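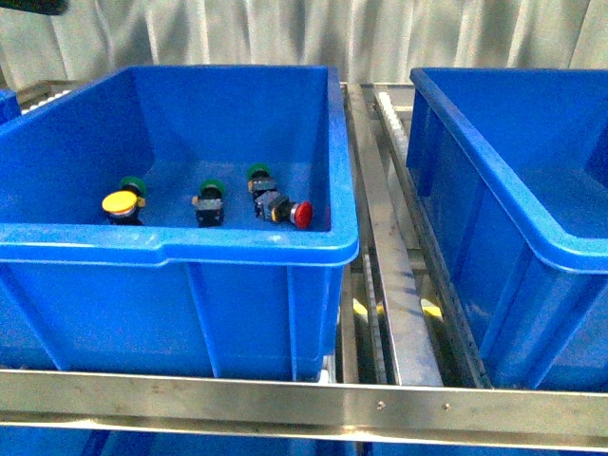

Section 3: Setting up your Gendmont worm farm

Welcome to the best bit! Once the farm is together you'll be turning peelings into lovely dark compost, and your pots will thank you for it. Set aside an afternoon and have a bucket of water handy.

1. Stand the base tray on level ground, out of full sun. A shed or a shady wall is ideal.

2. Push the tap into the base tray and tighten the nut by hand.

Caution: do not use a spanner. The thread is plastic and will strip.

3. Soak the Trurov coir block in 3 litres of water until it crumbles, then squeeze out handfuls until they only just drip.

4. Spread the coir across the first working tray, right into the corners. 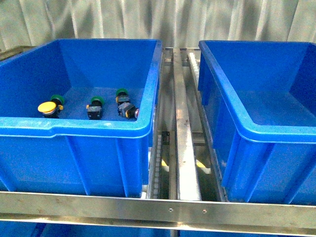

5. Sort your kitchen scraps before the worms arrive. Peelings, tea leaves and torn egg boxes can go in straight away, while onion skins and citrus are best kept for the ordinary compost heap. Two matching bins side by side, like the blue ones with the thick rolled rims, make this a doddle, and ribbed outer walls are no bother to wipe down. Chop everything small if you can bear to!

6. Tip the worms on to the coir and leave the lid off under a bright light. They'll wriggle down by themselves, and it's great fun to watch. 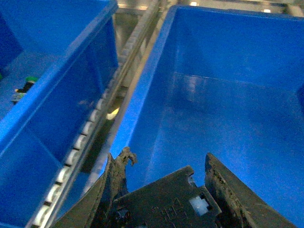

7. Lay a damp sheet of newspaper over the top, fit the lid and leave the farm alone for 6 days before the first proper feed.

Note: a few worms may climb the sides in the first week. Pop them back and check that the coir hasn't dried out.

8. Add the second working tray when the first is full to the brim. For winter care (February can be hard on them), see Section 6.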